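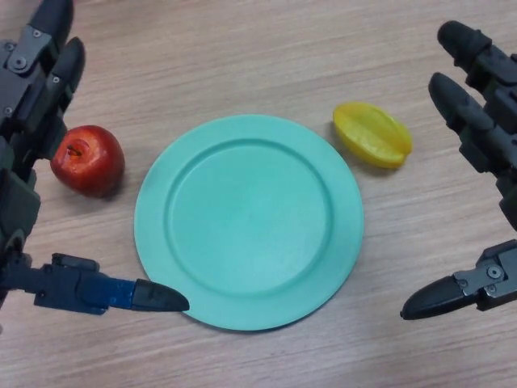 *Apple, starfruit and an empty rimmed plate.*

The fruit bowl is a poor piece of equipment, and I would replace it with a flat plate in most kitchens. A bowl stores fruit in layers. The lower layer carries the load, gets the least air and is inspected last. In December I kept a log of fruit bought for a household of four: 121 pieces, of which 16 were thrown out. Most of the discards came from the bottom of the bowl, and most had a soft spot where another piece had rested on them.

A plate permits one layer. Every piece can be checked without lifting another. The objection is capacity, and it is valid. A plate holds less, so the household has to buy less at a time or keep the remainder in the refrigerator. I consider that a correct constraint. Anyone who wants 1000 grams of apples on the counter at once should explain when they will be eaten.

The rim matters more than the diameter. An apple rolls in any direction. A starfruit laid on its side is steadier because of its ribs, but the edges of those ribs bruise and brown first, and they should not be pressed against anything. A wide raised rim with a shallow well stops the apple and leaves the starfruit room to lie flat. A deep well pushes both toward the center and brings back the fault of the bowl.

Material is a secondary question. Plastic is light, easy to wash and adequate for whole fruit. Glazed stoneware is heavier and stays where it is put. My own plate weighs 542 grams, and I have not found that the weight improves the fruit.

Color deserves one remark. Red and yellow show clearly against pale green, and fruit that can be seen from the doorway gets eaten sooner. I have no figures for this. I would still choose the green plate over a brown one.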